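Looking at Dishes, Laying a Table
Handout for week four, Household Objects and How We Use Them
Jean Gunn

Welcome back, everybody, and I hope the rest of you are over that cold. We spent last week on cutlery and ran out of time before we got to plates, so I have folded the leftover part into this handout and you will find it a bit longer than usual. Please bring it with you, along with a pencil and one plate from home (any plate, it doesn't have to be a nice one, and chips are welcome).

Let us begin with the rim. Most of us have washed the same plate every night for years and could not say whether its edge is flat, rolled or cut straight. Run a finger along yours before you read any further. A narrow lip gives you a little something to hold when you carry it, and a wide one gives you somewhere to put your thumb without getting gravy on it.

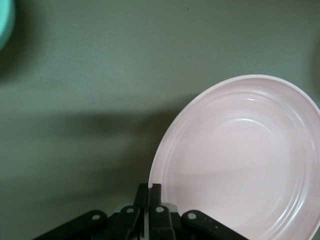

Page last changed: Monday, December 23, 2019

Look at the pink plate and start at the outside. The lip is flat and quite narrow, and inside it there are shallow raised rings stepping down to the broad flat middle, which we will call the well. Notice how the shine collects on the rings while the well looks matte. I would like you to draw your own plate from the side, as if you had sliced it in half, and mark the lip, the wall and the well. Karlijn Groen's drawings from the May group are in the blue folder if you want to see how simple this can be. Hers took one line each, and I still think they are lovely.

A word on speckles, as somebody always asks. The pink plate has faint darker ones. Speckles may come from the clay or from the glaze, and you can't always tell which by looking, so in your notes just write "speckled" and leave it there. The same goes for naming the material. If you turned the plate over and read the back, write down what it says. If you didn't, write "not checked."

Some words we will be using
Well: the flat middle part, where the food goes.
Lip: the outermost edge.
Wall: whatever rises between the two, steep or gentle.
Place: everything set out for one person.

Now, mixed sets. I grew up in a house where the good dishes matched and came out twice a year, and it took me a long time to enjoy a table where they don't. Gaurav Kushwaha argued very nicely last term that soft colors will sit together even when the shapes differ, and I have come around to his side. Try it at home with whatever is in the cupboard. Put out two bowls and two plates, move them until you like them, then put food on only one and see what that does to the others. Your eye will go straight to supper!

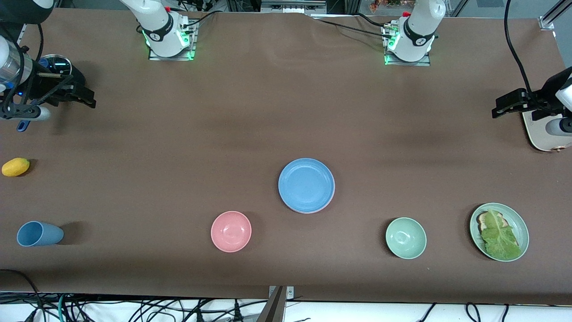 Exercise for next time

Take a table with a few dishes on it, either your own or the brown one with the blue plate in the middle and the pink and pale green bowls below it. Decide who is eating and what. The bread and lettuce on the pale green plate is already somebody's lunch, so you may start from there, or you may send it off to the side and begin over. Write up to 200 words on where you would put each dish and why. Prapai Chuensuk has offered to read first, so nobody else needs to be nervous.

Drawings go in the tray by the door, with your name on the back please.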